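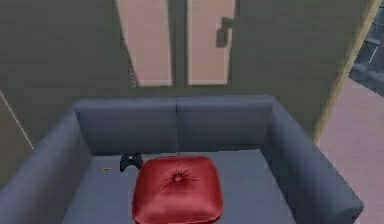

The tidy-up routine at Pevent starts the same way every morning. Florencia Saavedra logs in, opens the overnight report and looks for rooms where the simulated robot failed on something it managed the day before. Most mornings there are a few. In May there was one room that failed for nearly three weeks, and sorting it out changed how the company looks after its machines.

Pevent builds the software for a mobile manipulator called the Skemon, a wheeled base with a single arm, meant for picking up after people in care homes and short-stay units. There are 12 of them at work. Before any change goes out to those 12, it has to pass in simulation, where a copy of the Skemon is sent through 400 virtual rooms overnight. A cushion has to come off a couch. A game controller has to go back to a shelf. Something thin, like a pencil, has to be found at all.

Saavedra's job is to keep the virtual side honest. She has the title of cell maintainer, left over from her earlier work on a packaging line, and she still treats the simulator as a cell.

"It needs servicing," she says. "People think you build it once and then it runs. On the line we greased things and checked the guarding and wrote down the hours. I do the same here with friction values and camera mounts."

Setting up a room

A new room takes her most of a day. She begins with the shell: walls, floor, doors and trim. These are kept plain on purpose. The colours are flat and the surfaces have little detail, and it keeps the overnight run short enough to finish before staff arrive.

Furniture comes next. Each large piece is given two shapes. One is the shape that gets drawn. The other is the collision shape, a simpler set of blocks that tells the physics engine where the solid parts are. A boxy couch is easy, as the two shapes are almost the same. An old armchair with rolled arms can take her all afternoon.

Then the small items. Every one has a weight, a friction value and a stiffness, and Saavedra would like all three to come from a real object on her bench. She keeps a kitchen scale, a spring gauge and a tilting board for the purpose. To measure friction she lays a swatch of fabric on the board, puts the object on top and raises one end until the object slides. She notes the angle and does it again, five times for each pair of materials.

"The scale was the best money we ever spent," she says. "I was guessing weights before that. I had a TV remote in there heavier than a brick."

Last come the cameras. The Skemon has one at the top of its mast, looking steeply down, and one at the wrist. The mast camera gives the wide view, and it is the one that decides what to pick up first. Its position in the simulator has to match the real mast to within a few millimetres, and its angle matters more than its position. A small error in tilt puts the target in the wrong place by the width of a finger once the arm is at full stretch.

The room that would not pass

The room that caused trouble was a living room with a blue-grey couch and a red cushion, the buttoned kind with creases running out from the middle. A black controller and a thin orange-tan stick were on the seat as well. The job was to clear the lot, starting with the cushion.

It had passed for months. Then the company moved to a new release of Ekeo, the physics package it licenses, and the room began to fail. The arm would come down, the fingers would close, and the cushion would shoot out sideways and end up on the floor. On some runs the controller went with it.

Saavedra's first thought was the grip force. She cut it by a third and the cushion stopped flying, but then the arm lifted away with nothing in it. She put the force back. Next she looked at the friction between the cushion and the seat, and found the number was exactly what it had been before the update.

She then did what she would have done on the packaging line and went back to the last known good state. She loaded the old release, ran the room 30 times and kept the logs. She loaded the new one and did the same. Laid side by side, the two sets agreed until the moment the fingers touched the cushion. After that they had nothing in common.

The cause was in the collision shape. The cushion looked plump and rounded on the screen, but its collision shape was a plain box, slightly larger than the drawn cushion and sunk a little way into the seat of the couch. The old release had let two solid shapes overlap by a small amount and said nothing about it. The new one treated the overlap as a squeeze and pushed back hard as soon as anything disturbed the box.

"So it was my mistake, and it was two years old," Saavedra says. "The update only stopped covering for me."

She rebuilt the cushion as a cluster of smaller shapes with rounded corners and raised it so that it rested on the seat properly. She also gave it a softer contact setting, which took most of another day to get right. Too soft, and the fingers sank in until they met in the middle. The room passed that night. She left it on a watch list for a month anyway.

The pencil problem

Thin objects are a separate headache. From the height of the mast, a pencil lying on a couch can be just a few pixels thick in the camera picture. Some nights the software finds it, and some nights it decides it is a seam in the fabric.

One fix would be to raise the resolution of the simulated camera. Saavedra refuses, on the grounds that the real camera would not be getting the same upgrade. What she has done is add a second look. When the mast camera is unsure about something long and thin, the arm moves the wrist camera over the spot and checks from close up before deciding. It costs a few seconds each time, and the care homes have not complained about the few seconds.

She has also varied the lighting. Soft, even light is kind to a robot. The rooms where the Skemons work have lamps, skylights and, in one case, a fish tank, so each virtual room now runs under several lighting set-ups. Dark objects suffer most. A black controller in the shade of a large cushion loses its outline, and the software can take the two for a single item.

Looking after the real ones

The physical robots come back to the workshop on Pearce Street on a rolling schedule. The work there is plainer. Finger pads are peeled off and replaced. Wheels are cleared of hair and carpet thread. The mast bolts are checked with a torque wrench, and a calibration board goes up on the wall so that the camera angle can be measured against the figure in the simulator.

If the two disagree, Saavedra wants the real robot adjusted and the simulator left alone, unless every robot in the fleet has drifted the same way. That has happened once. A new batch of mounting brackets had been bent at a slightly different angle from the old ones, and it was cheaper to change one number in the software than to replace the metal.

Worn finger pads are the most common fault. New pads grip fabric well and slick surfaces very well. After a few months on the job they pick up a film from hand cream and furniture polish, and their grip on satin or vinyl falls away. Saavedra puts used pads on the tilting board before they go in the bin. Her worn values now go into the overnight run beside the new ones, and a change has to pass with both.

The pads also settled an old argument in the workshop over cleaning. One side favoured alcohol wipes and the other warm water with dish soap. She tested the two on pads from the same robot, and the soap won by a good margin. The wipes had been drying out the rubber. A squeeze bottle now hangs beside each charging dock, with a label telling staff not to use anything else.

A maintenance log for a thing that isn't there

The part of her work that visitors find strangest is the logbook. It is a paper one, with a hard green cover, and it has a page for every virtual room. Each page lists when the room was built, which objects were measured and which were guessed, and what has been changed since. Guesses are marked with a G in pencil. When she has measured the real object, she rubs the G out and writes the value in ink.

The newer engineers have asked why it isn't in a database. A copy of it is, she says, but she reads the paper one. Flipping through it after the cushion business, she found 5 more objects from the same year with plain box shapes. Two were overlapping the furniture beneath them and would have failed sooner or later. She rebuilt all of them in a week.

Her next job is bedding. A blanket has no fixed shape at all, and the methods that worked for the cushion are little use on something that folds, bunches and slides off the edge of a bed under its own weight. Ekeo can simulate cloth, but slowly, and a single room with a blanket in it takes longer to run than 30 rooms without one. She is trying a coarser cloth with fewer points in it, to see how rough it can get before the robot's results stop matching what happens in the workshop.

There is a spare bed set up beside her desk for this, with a blue cotton blanket from one of the care homes. She has weighed it already. Its page in the logbook has three Gs left on it.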